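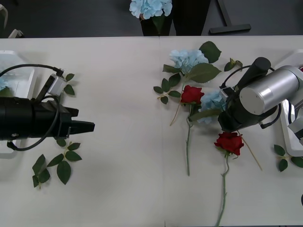

Keeping a two-armed cell in order

The flower cell at Varkska takes up one long white table and a strip of gray floor. Two arms face each other across it, and between them go the things they are learning to pick up: artificial hydrangeas, red roses, sprigs of leaves. Most of the hours spent on the cell go into looking after it, and most of that work is done by hand.

The cell was put together in July by a small crew from Plerkia, a two-room integrator that usually builds packing lines. They bolted the bases down first and leveled the table to match them. The tabletop is made in sections, and the seam between two of them runs near the center. A thin stem can catch on a raised edge, so the crew shimmed the legs until a steel rule slid over the joint without clicking. That took most of a day.

Cables came next, and they are still the part that gets the most attention. Each wrist carries a small camera, and the camera needs a cable that can follow the wrist through its full turn. Too short and it pulls at the connector. Too long and it sweeps the table and drags the flowers with it. On the left arm the black cable is left in a wide loop around the wrist. The crew tried it tied down tight at first and lost 3 connectors in two weeks.

The morning check

Whoever opens the room does the same round before power goes on. The gripper fingers are wiped with a lint-free cloth. Petal fibers collect on the pads, and a coated pad lets a stem slide. Then the fingers are closed on a feeler gauge, first one arm and then the other. Camera brackets are tried by hand for play. A bracket that has moved even slightly means a new calibration, and a calibration takes roughly 10 minutes per arm if nothing goes wrong.

Things go wrong mostly with the light. The white top is easy to clean and gives good contrast under a dark green leaf, but it throws glare back at the wrist cameras when the sun comes around. The blinds now stay down after lunch.

Flowers wear out too

The table is laid by hand between runs. A person stands at the far edge and puts the stems out, never in rows, with some blooms touching and some leaves underneath. The blue hydrangeas are the hard ones. The head is wide and soft, and an arm coming straight down on it can press the petals flat without getting hold of anything. The roses have a stiffer bloom and a long stem, and they give fewer problems.

The stock comes from Çetinkaya, a wholesaler of shop-window decorations, and it does not last. Leaves work loose from their sprigs, and the wire in the stems takes a set after enough bending. Worn pieces go into a box under the desk and are used for trials of new gripper pads. The log has a column for them, next to the one for pads.

When an arm has to come out

So far only the right arm has needed a real repair. It developed a faint tick in one joint, easiest to hear at low speed with the fans off. The crew backed it away from the table, locked out the power, took the camera off the wrist and lifted the arm from its base with two people. The joint went to Vernness, a repair shop that rebuilds gearboxes for printing presses, and came back with a new bearing and a note about overtightened screws.

Putting it back was slower than taking it out. The base had not moved, but the arm sat a hair differently on it, and every stored position had to be checked at reduced speed with a hand on the stop button. The screws now get a torque wrench and a paint mark — a line across the head and the housing, so a loose one shows at a glance.

The next job on the list is the left camera cable, where the jacket has started to shine at the tightest part of the bend. A spare is hanging on the wall, already cut to length.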